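Re: [esk8-build] Akden ESC cutting out under braking

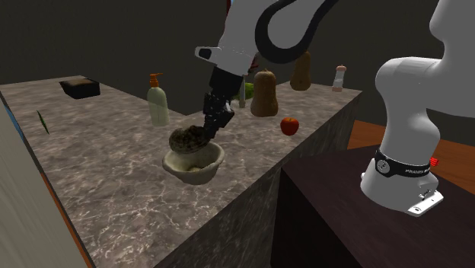

Bowl and arm over the stone-patterned counter, simulated.

Shuzhen Lu wrote:
> Flendero deck, Akden controller, 14 inch trucks. Hard braking on a
> full pack cuts the motor for a second or so, then it comes back.
> Logged 3 cutouts on one hill. Remote shows full signal each time.
> Is the receiver bad?

I doubt it. A full pack has no room for regen current, so the voltage rises until the controller trips. Check the fault log first. If it reads overvoltage, leave the receiver alone.

Things to try, in this order:

Lower the battery regen limit in the Akden tool. Leave the motor brake limit where it is for now.

Stop charging at 90 percent if you start at the top of the hill.

Check the pack leads. I had a Chacko connector with one bad crimp and it gave the same symptom — the log said overvoltage there too.

Firmware 1565 also dropped the fault delay. I went back to the older build in April and have had no trips in over 3855 km. Save your motor settings before you flash, it wipes them.

Post the log if it says anything else.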